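Switching the Shop to Monthly Billing

I said in the spring that I would write up how the move to a new phone and internet plan went, and a couple of people have asked, so I'll put it all in one place.

We had been with Horkora for 6 years. The service was fine for most of that time. The line dropped now and then when it rained hard, and the upload speed was never what the brochure promised, but I work mostly in text and small files and it did not bother me much. What bothered me was the bill. It came every three months, it was never the same amount twice, and the explanation took up two pages of small print.

In June the quarterly bill was higher than I had ever seen it. I got out the last two years of statements on a Sunday and added everything up. I had paid 1,449 in one year for a plan sold to me at a good deal less. The difference was made of a modem rental, a paper bill fee, a "line care" charge I do not remember agreeing to, and a price increase that was announced in an email I deleted.

I called them first. I was on hold long enough to wash the dishes and fold a load of towels. The person who picked up was polite and took off the line care charge right away, which made me wonder how long it could have been off. She could not do anything about the modem rental unless I sent the modem back and bought my own. She offered me 300 megabits at the old price if I signed for two more years. I said I would think about it.

After that I looked at the other two companies that serve our street. Medve has the better name, but they only run cable to the even side of the road and we are on the odd side. That left Vosivham, which bills by the month and has no contract. Their 500 megabit plan cost less than what I was paying for the slow one. They sell the router outright or let you bring your own. 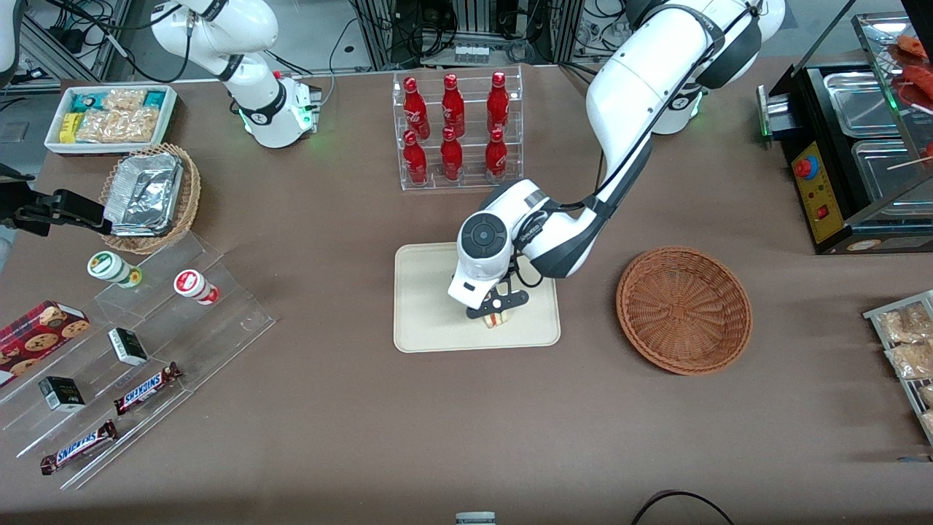

A tray on the big table, gripper lowered onto it.

The installer came on a weekday morning and was done before lunch. He wanted to put the box in the hallway, where the old one was, and I asked for the back room. It meant drilling one more hole. I should have moved the bookcase the night before, and instead we emptied it onto the floor while he waited. If you are having this done, clear both sides of the wall.

The phone number was the hard part. I wanted to keep it, and moving a number requires the old account to stay open until the move is finished. I had already given Horkora a closing date. I called again, pushed the date back a week, and got the number moved with two days to spare. Start the number transfer first and cancel second.

I also had to change my email. The old address was tied to the old company, and I had used it for the bank, the dentist, the library, the car insurance and a seed catalog. I went through the inbox and wrote down every sender that mattered. The insurance company wanted a form in the mail. The seed catalog still goes to the old address and I suppose it bounces.

The new bill has been the same amount each month so far. The speed is good in the back room and less good in the kitchen, where the wall is brick. I may buy a second access point for that end of the house. Horkora still owes me a small refund for the last week, and they say it will come as a check.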